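We use cookies to give you the best experience on our site. By continuing to browse you agree to our cookie policy. Accept

Two Weeks Off in Letmont: A Chat With Ka-ming Chang

I'd never heard of Letmont until last December, when a postcard from Ka-ming Chang landed on my doormat with a harbor on the front and "you'd love the soup" on the back. So when she was back in town this spring, I bought her lunch and made her tell me everything.

Ka-ming has been taking the same kind of vacation for years now. She picks one small coastal town, stays put, and doesn't rent a car. "I used to do the five-cities-in-nine-days thing," she told me, already halfway through the bread. "I came home and couldn't remember which church was which. I had to look at the ticket stubs."

Letmont got picked because of the ferry. You take the train as far as Trondow, walk across the road from the station (she says you can smell the dock before you see it), and the boat takes you the rest of the way. She paid 50 for a return ticket with a cabin seat and thought it was the best money of the trip. "Sit on the left going out. Everybody piles over to the right for the lighthouse, and the left side has the cliffs for a whole hour."

Where to sleep

She stayed at the Trukier, a guesthouse up the hill with a blue door and a very steep set of stairs. Two weeks in a back room with breakfast came to 874, and I made her repeat that because I'd paid more for six nights at the beach last August! The front rooms have the view and cost more. She didn't mind. "The front rooms also have the garbage truck," she said. "Five-thirty in the morning, right under the window."

The owner is Ryota Kamata, who moved to Letmont for one season and never got around to leaving. I called him up afterward, and he was lovely about it. He told me the mistake most guests make is coming in the hottest part of summer and expecting to walk the headland after lunch. "Go at seven, come back, sleep, eat," he said. "I say this at check-in and they all nod. Then I see them at two o'clock, bright red, asking for ice."

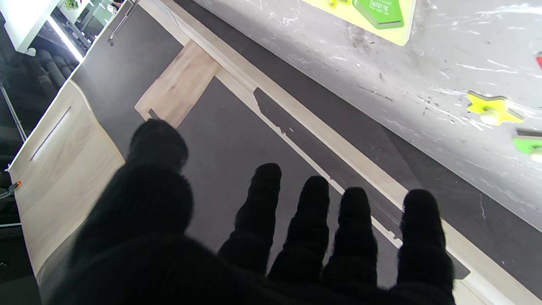 What to eat

Now, the soup. It comes from Negi, a lunch counter down by the boats with hardly any seats and a line that starts well before noon. Ka-ming went nine times in fourteen days – she counted on her fingers for me and then went a bit quiet. It's a fish broth with a mountain of green onions, and you get whatever came in that morning. "One day it was squid and I was annoyed, and then I had a second bowl."

Dinner is trickier. A lot of places shut early in the week, so she bought bread and cheese and ate on the guesthouse steps with a couple from the room next door.

Would she go back?

I asked if two weeks was too long for a town that size. There are 538 steps from the harbor to the top of the headland (it's painted on the last one), one bookstore, and a beach that's mostly pebbles. She thought about it. "Day four I was bored," she said. "Day six I knew the dog's name at the bakery. After that I stopped checking the time." Her one regret was the shoes. She packed sandals, the pebbles won, and she ended up in a pair of rubber clogs from the hardware store that she still wears to take the trash out.

She's looking at the late September boats. I've asked her to save me a seat on the left.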